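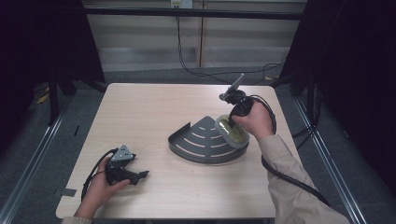 *A metal corner shelf on a light wood table.*

Adel Tahiri had been waiting so long for the appeals court in Stasley to say something, anything, about his lease that when the ruling came down on a Wednesday he was out buying onions and missed the call (his lawyer tried him twice).

The case was a small one as these things go, a quarrel with Golob Holdings over a $290 repair charge, but it had grown to 947 pages by the time three judges sat down with it. They found that the lower court should have heard from the building's former manager, Dong-geon Kwak, whose eight letters about the plumbing had been left out on a point of timing, and they sent the whole thing back for a new hearing.

"I read it at the kitchen table with my coat still on," Tahiri told me, laughing a little. He has lived on Prilard Street for over 38 years, and he'd dearly like to stay. The new hearing is set for November, in the same courtroom as before.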